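시뮬레이터에서 잘 되던 게 실물에서 안 되면 다들 물리 엔진부터 욕하잖아요. 마찰 계수가 어떻다, 접촉 모델이 엉망이다. 저도 한참 그랬습니다. 그런데 요즘은 생각이 좀 바뀌었어요. 제가 겪은 실패의 절반 이상은 물리가 아니라 시간 문제였거든요.

2월에 Jerkby라는 사내 프로젝트에서 집기 정책을 하나 돌렸습니다. 팔이 작은 블록 위로 내려가서 잡는, 데모로는 제일 심심한 작업이죠. 제어 루프는 500Hz로 돌고 인식 쪽은 훨씬 느리게 도는데, 시뮬레이터 안에서는 이 둘이 사이좋게 같은 시계를 봅니다. 카메라 영상이 늦게 오는 일도 없고, 계획기가 잠깐 딴생각을 하면 세상이 통째로 기다려 줘요. 얼마나 친절한 세상인지!

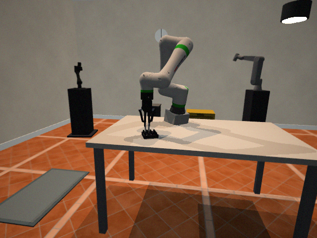
Dagim Birhane: 시계 얘기는 동의하는데, 지연을 무작위로 넣는다고 해결되진 않아요. 저희는 그렇게 했다가 정책이 그냥 느릿느릿 겁쟁이가 됐습니다. 실제 로그에서 지연 분포를 뽑아서 그대로 재생하는 게 나았어요.

초안을 돌렸을 때 받은 답인데, 뜨끔했습니다. 제가 딱 그 무작위 지연을 권하려던 참이었거든요(그 문단은 지웠습니다). 겁쟁이 정책이라는 말도 뭔지 너무 잘 알겠고요. 블록 바로 위까지 가서는 손가락을 오므릴까 말까 계속 망설이는 그거요.

그래도 큰 주장은 그대로 둘래요. 시뮬레이터 도구들이 렌더링에는 그렇게 공을 들이면서 메시지가 언제 도착하는지는 왜 사용자 숙제로 남겨 두는 걸까요? 그림자도 바닥 타일도 예쁘게 나오는데, 타임스탬프를 제대로 다루려면 콜백을 직접 뜯어고쳐야 합니다. 저는 저녁 시간을 꽤 많이 거기에 썼어요. 계획기가 2틱 전 자세를 보고 경로를 짜고 있었다는 걸 찾아내는 데 말이죠. 고친 건 고작 코드 32줄이었고요.

Sternetex에서 일할 때는 아예 시뮬레이터를 별도 프로세스로 띄우고 실시간으로만 돌리게 했습니다. 학습은 답답할 만큼 느려졌고 다들 투덜댔죠. 학습까지 그렇게 하자는 얘기는 아니에요. 학습은 빨리 돌리되, 검증만큼은 실물과 똑같은 통신 경로로, 기다려 주지 않는 시계로 해 보자는 겁니다. 거기서 떨어지는 정책이면 마찰 계수를 만지기 전에 로그부터 펴 보시고요. 저는 다음 주에 Dagim 말대로 로그 재생 방식을 붙여 볼 생각입니다.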